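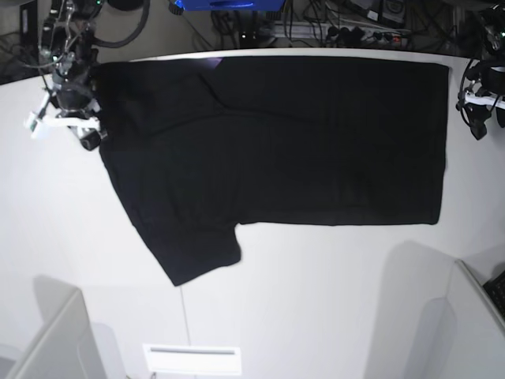 Why does the black cotton lose more color in the second wash than in the first?
The softener from the factory is still on the fiber in the first wash and holds part of the loose dye. When it is gone, the dye comes out with it in the next bath. I believed for a long time that it was a fault of our drying, so I write it down here.

September 2026, wash bench, Voston room

Batch 301, black jersey from Poltent, same roll as before. I cut 12 pieces and overlocked the edges, because in January the raw edges gave lint and the lint made the bath look darker than it was. Detergent is Pinto liquid, without brightener. Water from the tap, softened.

First bath at 30 degrees. The water came out gray and a little blue. Second bath, same setting, clearly darker. I kept a jar of each and put them on the window shelf with labels. Please do not pour them away, I want to compare them after they have settled.

Third bath almost clear. Fourth bath I could not tell from tap water against the white card.

The white test strips tell the same story, with one exception. The strip from the second bath has a brown tone at one end and not at the other. Maybe it was folded inside the piece and did not see the same water. Next time I will sew the strip along the full length and not only at one corner.
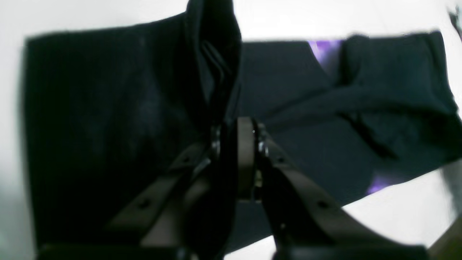
The exception bothers me also for another reason. In the old notes for the Ellow dye there is a brown tone too, and there it was written as "rust from the drum". I checked the drum with a wet white cloth and found nothing on it. So either the rust explanation was wrong already then, or we have two different things which look alike. I do not want to decide this from one strip.

Salt: I tried the kitchen advice to put salt in the first bath, 80 grams, on two of the pieces. The water looked the same to me as without. The hand of the fabric was a bit stiffer after drying. I see no reason to continue with it.

Vinegar not tried yet.

Rubbing test, dry: good on all pieces. Rubbing test, wet: a gray mark after the second bath, very weak mark after the fourth. I used 2,000 grams of weight on the rubbing block, the heavy one from the lower drawer. The small one slides.

To do:
Repeat baths one and two with cold water only.
Sew the strips full length.
Ask Poltent which softener they use on this roll, and if they changed it after January.
Order more white cards, the last ones have finger marks.

The pieces are drying flat on the rack, inside out. Turn them once in the evening if you pass by.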